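Gotwood Gators Fan Board > Offseason Talk
Thread: Are the captains' workouts worth anything?

gator_herman
So my neighbor's kid plays for Gotwood and says 43 guys showed up at the park on Tuesday, no coaches, just Buppha Chareonsuk's boy calling plays out of last year's book. I think it's wonderful! When I played we spent the summer eating corn dogs and then wondered why we couldn't line up right in September.

huvport_shah
Glad they're out there, Herman, truly, but I'd hold off on the parade. Huvport did the same thing two summers ago and we still lost our opener by 11. Seven-on-seven with no pads doesn't tell you a thing about your line.

deoksu70
Have to disagree with Shahnaz, and I say that with love. Timing is timing. My old number was 70, so believe me, I care about the line too — but a quarterback who knows where his receivers will be makes every tackle look better. Been tied to my desk all week or I'd have gone over to watch.
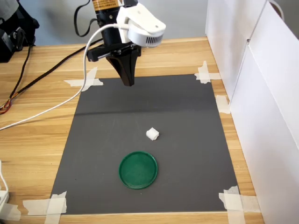
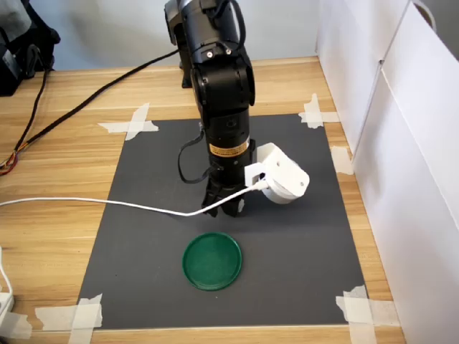

Anyway, my bigger worry is the defense. Has anyone heard if they're meeting at all? Hidayah Goh told me the linebackers might get together at the Tuhumury field, but that was only loose talk over coffee.

huvport_shah
Linebackers on their own, now that I'd drive over for. Still say you're both dreaming about the offense.

gator_herman
Dreaming is what summer's for! I'll ask about the defense and post what I hear.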